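From: Ebenezer Kpodo
To: teleop-users list
Date: 2/20/26
Subject: Re: [teleop-users] Air fryer task, where to start the hands

> We are about to record the carrot and air fryer task in sim with two
> arms and gloves. Do you start every demo from the same hand pose? And
> do you keep the ones where the operator misses the handle first time?
> Our policy gets to the drawer and then hovers.

We had the same hovering on Plerkbridge. The set was 1360 demos, all driven by hand in the simulated kitchen, and we kept 1002 of them.

On start poses: no, we don't fix them. The operator puts the hands anywhere over the near half of the table and starts from there.

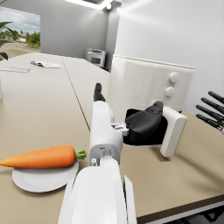

The Turkis glove software wants a calibration pose before each run, and for a while we recorded that as well. Please don't. The policy learned to hold still. We now cut everything before the first deliberate movement.

With two arms, decide early which hand does what and write it down. Ours is left hand for the carrot and plate, right hand for the drawer. 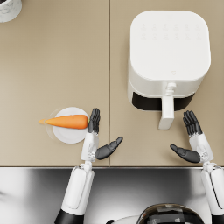
Operators who swapped hands halfway through gave us demos that looked fine and trained badly. We took those out, and that was most of what we dropped.

On misses: keep them if the operator recovers without a reset. The usual trouble is height. From the head view it is easy to come in too high and end up at the knobs.

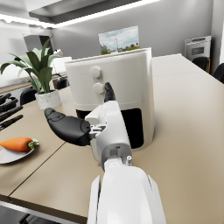

Fingertip at the lower knob, carrot still on its plate at the left.

I would keep a run like that provided the hand then comes down to the handle. We asked for 16 recoveries per operator in the last round and the hovering got much better.

For the grasp, the wrist view matters more than the head view. Fingers either side of the handle, then close, then pull.

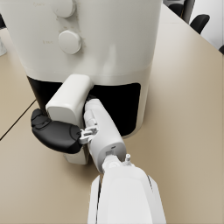

Ask people to wait 2 seconds between closing and pulling. Shi's replay script uses that pause to split the demo into stages, and it copes badly without it. The Grustex exporter doesn't care either way.

I can send the operator sheet if it's of use. It needs a tidy before April anyway.

Ebenezer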